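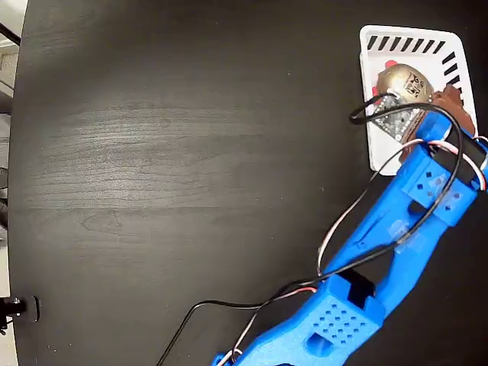 Bench notes, August - the dark table and the tray

Saturday, mostly tidying and looking at things properly for once. I came in meaning to write up the Fusine order and instead spent the whole morning on the table, which I'm very fond of and have neglected shockingly.

The top is that nearly black wood, and when the light comes across it the grain shows up grey and wavy, much more to the left and the middle than anywhere else. I had been putting that down to dust. I have now wiped it twice and it's grain, so please stop scrubbing at it! The table came to us with the Van Hecke furniture and the label underneath says 1948, though I wouldn't swear the top is as old as the rest.

Wax: I tried the Lasero tin first, a 200 g one, on a patch at the back. Lovely smell, far too shiny. The plain stuff from the cupboard is better if you go thin and leave it 6 hours before buffing - I left it rather less and had to start again, which serves me right.

The white tray with the black diagonal stripes stays on the table. It has rounded corners and doesn't catch on sleeves, and the gold egg looks very handsome in it against the dark wood. Do leave the little black-and-white square on the egg alone, as the glue underneath will mark the finish. The red piece and the brown textured piece live in the tray too.

Still to do: order more cloths, ring Prorkisov back about the stain, and find out what we did with the other tin.

We use cookies to improve your experience on this site. Accept all | Manage preferences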